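Hestine Perforated Work Surface, White
Product group: workshop and packing benches
Manufacturer: Hestine
Supplied by: Justberg

Overview

The Hestine perforated work surface is a flat panel for light assembly, sorting and packing. It drops into any Hestine bench base of the matching size and can be turned end for end. Holes are set on a regular grid, so pegs, stops and dividers can be moved from one position to another without measuring.

The panel is sold singly. Bench bases, pegs and edge strips are ordered separately. Panels made before the October revision have a square outer edge and do not accept the current edge strip. Check the label on the underside before ordering strips for an older bench.

Specifications

Color: white
Surface: smooth, low gloss
Panel thickness: 30 mm
Hole spacing, center to center: 70 mm
Maximum load, evenly spread: 70 kg
Maximum load on a single peg: 5 kg
Flatness across the diagonal: within 3 mm
Warranty: 5 years

Load figures apply to a panel resting on a full bench base. A panel carried on two end supports only is not rated. Do not use the panel as a shelf above head height.

Items can be placed anywhere on the panel, including directly over holes. Cans, bowls and bins with a flat base need no mat. Containers with small feet should be placed so that each foot rests on solid surface, or used with the Jurken cover sheet, which closes the grid across the full panel.
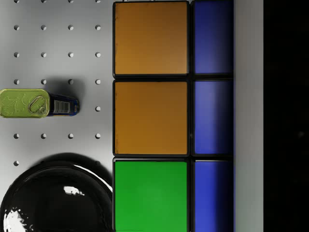
Srisuk, a packing customer, wrote that small screws went through the holes during the first week, and that the cover sheet cured this but also blocked the pegs along the front row. The sheet is one piece and closes every hole it lies over. Customers who need pegs at the front can cut it with a utility knife along the molded score lines. A cut sheet cannot be returned.

Installation

Remove the existing top, if fitted, and wipe the support rails. Lower the panel in from the rear edge. Press down at each corner until the clips engage. The clips are in the bench base and need no tools. Allow 5 mm of clearance between the panel and any wall.

To join two panels, fit the bridging strip to the first panel before lowering the second. Hole spacing is kept across the joint when the strip is used. Panels pushed together without a strip will be out of step, and dividers will not span them.

Cleaning

Wipe with a damp cloth and mild soap. Dust collects on the inner walls of the holes and is best removed with a vacuum brush. Solvents will dull the finish – dulling of this kind is not covered by the warranty. Do not use scouring pads.

Ordering and delivery

Panels ship flat, 3 to a carton, or singly with corner guards. Single panels carry a handling charge. Unused panels may be returned to Justberg within 30 days in the original packing. Report transit damage before the panel is fitted.

Related items

Hestine bench base, fixed height
Hestine bench base, adjustable
Peg set, short
Peg set, long
Bridging strip
Edge strip, current pattern
Jurken cover sheet

Page updated 17 March 2025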